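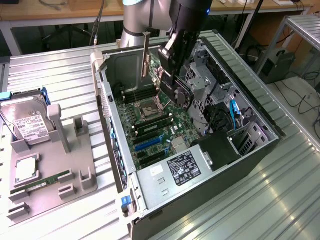

Subject: Re: Noise measurements near the Zerness turbines
Date: 2018-10-01

Hello all,

Thank you for the answers. I put my reply under the quoted part.

> The county says the limit is respected at every house.
> Does anyone know where Firnus placed the microphones,
> and if they measured also at night? We live 700 meters
> from turbine 4 and in July we slept with closed windows.

I have read the Firnus report, all 66 pages. The microphones stood at the road to Talton, on the side away from the wind. I found no night measurement in the tables. On page 4 they write that night values were "estimated from the model," but the model is not attached.

I wrote to the county and asked for the raw data. They confirmed my letter under number 405 — please use the same number if you write, so the letters stay together.
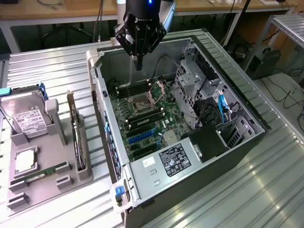 They must answer in writing, but I could not find in the rules how long they can take for it. If somebody knows the deadline, please tell the list.

One more request. If you keep a noise diary, write the hour, the wind direction and which room you were in. Please do not write only "loud." The people on the Um side of the hill have already started, and their pages are easy to compare with the weather records.

I am not against wind power, and I think most of us here are not. I only want that the measuring is done where people sleep.

Best regards from Zerness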